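Viler releases planning software for robotic computer assembly and repair

Navell 2 lets two arms share one task plan, with checks before each part is placed
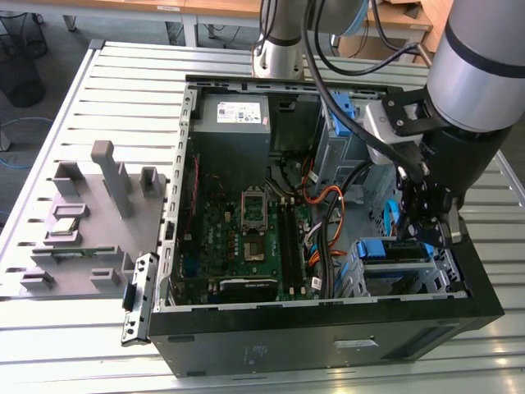 Viler has announced the release of Navell 2, the second version of its planning and control software for robots that assemble, repair and take apart desktop computers. The software is available to existing licence holders from January and will be offered to new customers later in the spring.

Work inside a computer case is difficult to automate. Processors must be lowered squarely into the socket, memory modules need firm and even pressure, and cables seldom lie in the same place twice. Programs written for one model often have to be rewritten for the next. Navell 2 replaces fixed programs with a task plan that is drawn up afresh for each machine, using camera views of the case and of the fixture tray on which replacement parts are held.

The release contains a new perception module, which locates sockets, memory slots, latches and drive cages, and marks cables as areas to be avoided or moved aside. A shared planner then divides the work between two arms and keeps their paths apart. If a part is not where the plan expects it, the software stops the motion, looks again and proposes a new sequence for the operator to accept or refuse.

"Our customers asked for software that could tell them what it was about to do and why," said Farzana Ekanayake, Head of Planning Software at Viler. "Every step in Navell 2 can be read in plain words before the arm moves. An engineer who has never written a line of robot code can follow it, change the order and run it again."

Before release, the software was tested over 3676 planned insertions and removals at the company's Grandale laboratory. Of these, 1097 involved processors or memory modules, where the permitted error in position is smallest. Records from the trials, including those in which the planner asked for help, will be supplied to licence holders with the technical notes.

Khondokar, which refurbishes office computers for schools and public bodies, took part in the early access programme and will bring the software into use at its main workshop this year.

"We handle a great many makes of machine, and most of them are no longer documented," said Ningsih Pillai, Director of Operations at Khondokar. "What mattered to us was the time needed to set up a model we had not met before. Our technicians now do that work themselves."

Navell 2 runs on a standard Linux workstation and includes a simulator in which plans can be tried without hardware. Plans saved in the first version can be opened without conversion. Support for the first version will continue for existing customers until the end of their current licence term.

About Viler

Viler develops planning, perception and control software for robotic handling of electronic equipment. The company has its head office and laboratory in Grandale.

Requests for interviews and demonstrations should be addressed to the Viler press office.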